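Gripper letting go halfway through a move (right arm)

galtun_pete
Joined in July, 18 posts

Hi all, hoping someone has run into this. I've got a two-arm setup in the shed doing foam cube sorting, and the right arm has started dropping things. It picks up fine, lifts fine, then somewhere over the middle of the table the jaws just open. No error on screen, and the log says "closed" the whole way across. Yesterday I ran 221 picks and it let go on 61 of them.

I've swapped the foam cubes for fresh ones, cleaned the finger pads and dropped the speed by half. No change.
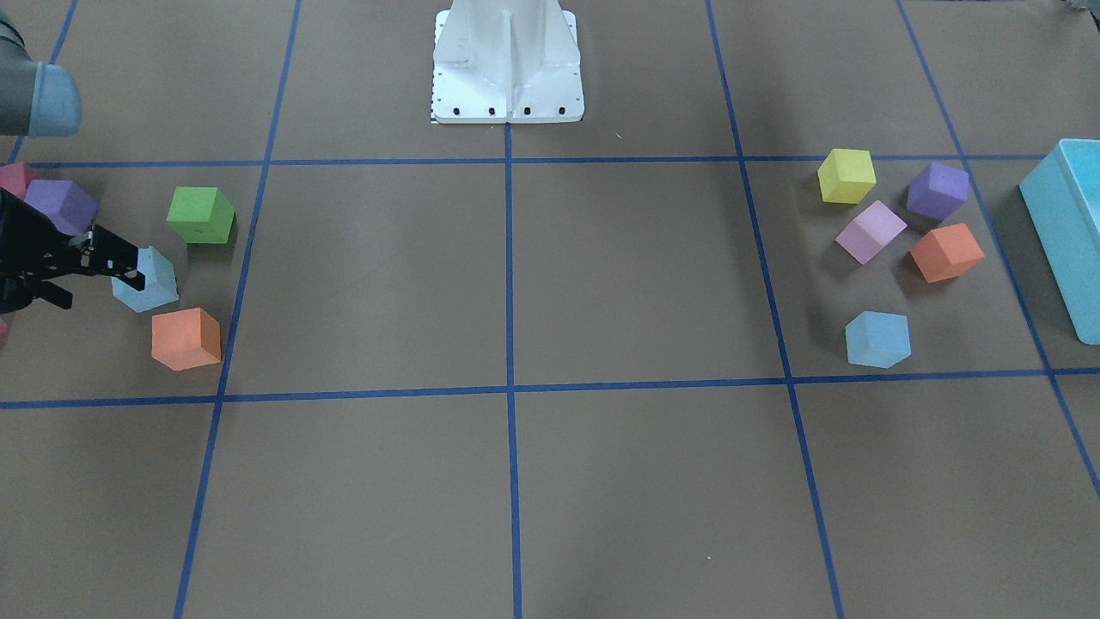 The left arm runs the same script and never does it, so I'm fairly sure it's not my code (famous last words). I'm on the Dullus controller with the older firmware.

mushi_fan
Cable. It's always the cable. Wiggle it by hand near the wrist with the jaws shut and see if they twitch.

Breltovora
I don't reckon it's the cable. A broken wire would normally throw a comms fault on those controllers, and he's got nothing in the log. Sounds more like the grip force is timing out. The older firmware had a hold limit, and if the right arm has the longer move it'd hit it first.

mushi_fan
Mine had a bad wire for weeks and never logged a thing, so I wouldn't trust the log as far as I could throw it.

Pejman Asadi
Before anyone wiggles anything: please don't put your hand near the wrist with the motors live. I did exactly that last winter, the jaws reopened on their own and the arm jumped to its home position. Bruised knuckles, and I got off lightly. Hit the e-stop, power down, move the cable, power up, step back, then test.

mushi_fan
Fair call, should have said that.

galtun_pete
Okay, powered down and had a proper look. There's a shiny flat spot on the cable jacket where it bends at the elbow. I also timed the hold and it isn't consistent, sometimes 2 seconds, sometimes way longer, so I don't think it's a timeout. Sorry Breltovora!

Breltovora
No worries, but I'd still update the firmware while you've got it apart. Could easily be both.

galtun_pete
Will do. New cable's coming from the Galtunholm shop, so the arm stays off until it gets here. I'll post the numbers once it's in.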